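Ticket 211
Subject: Seminar registration form rejects older dates on pilgrim guesthouse history page
Opened by: Hadiza Nnaji, events desk, Ravetska Heritage Society
Assigned to: Zachary Marchand
Status: Open, waiting on reporter

Reported problem

The registration page for the June seminar on the Baptista guesthouse has two date fields at the top of the program. One is for the Julian date and one is for the civil date. When I save the program, both fields show the civil date. The clergy who are coming from Jallby go by the church calendar, and two of them have already written to ask which day we mean.

I also can't get the list of speakers to stay in order. I put the bishop's greeting first and the property history talk second. After saving, the list goes back to alphabetical.

Steps I took before writing: logged out and back in, tried a different browser, deleted the program and typed it in again. Same result each time.

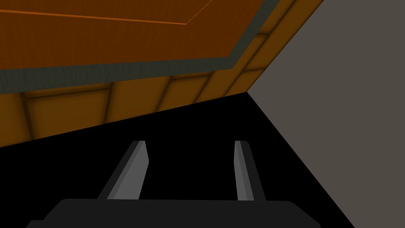 The printed program has to go to the shop in Grergate before the end of the month, and they take the text straight from the page. If the dates are wrong there, they will be wrong on paper.

First reply

I can reproduce the date problem. The page template has a setting called "second calendar" and it was turned off when the site moved to the new server. With it off, the second field copies whatever is in the first. I turned it on for your program only. Please open the program, clear both fields, enter the civil date first, then save. Don't paste the dates in from the old program, as the old entries carry the copied value along with them.

The speaker order is a separate matter. Sorting is set by section, and your section was set to sort by last name. I changed it to manual. You should now see a number box next to each speaker.

Reporter's answer

Dates are correct now, thank you. The order is better but not fixed. There are 6 speakers on the list and 4 of them keep the number I give them. The other two drop to the bottom. They are both listed with a church title and no last name.
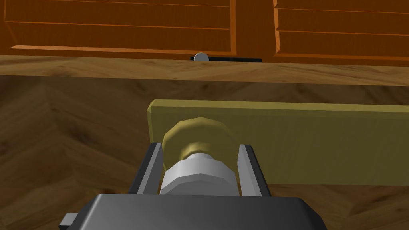

Posted by Zachary Marchand
Web support, 3:40 p.m.

The two entries that drop are missing a last name, and the form treats that as an unfinished record. Unfinished records go last no matter what number they have. There are two ways around it.

The first is to put the title and name together in the last name field and leave the first name empty. It will display correctly on the page, but the name badges will print it all on one line.

The second is to mark the record as "clergy." That removes the last name requirement and the badges come out right. The setting is under the speaker's own page, not the program page — scroll down past the biography. You need editor rights for it, so I have given them to your account.

I would use the second one. If the same people come to the fall seminar, their records will carry over and you won't have to do this again.

Reporter's answer

Marked both as clergy. Order holds after saving and after logging out. I printed a test badge and it looks right.
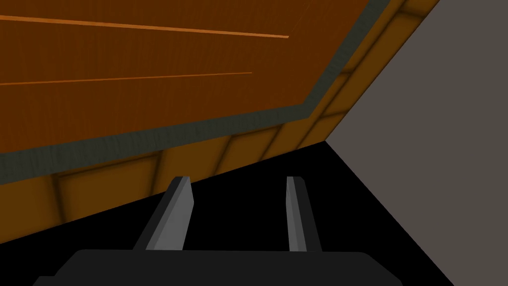
One more thing came up while I was in there. The notice about the closing prayer service is showing on the public page, and it was meant for registered guests only. I unchecked "public" and it still shows when I look from my phone.

Support note

Most likely the phone is loading a saved copy. The public pages refresh every 3 hours. I cleared the saved copy by hand at the end of my shift. Please check again from the phone with the page closed and reopened. If the notice is still there, send me the page address as it appears on the phone — there may be an older version of the program still linked from the diocese news page.

Leaving this open until I hear back.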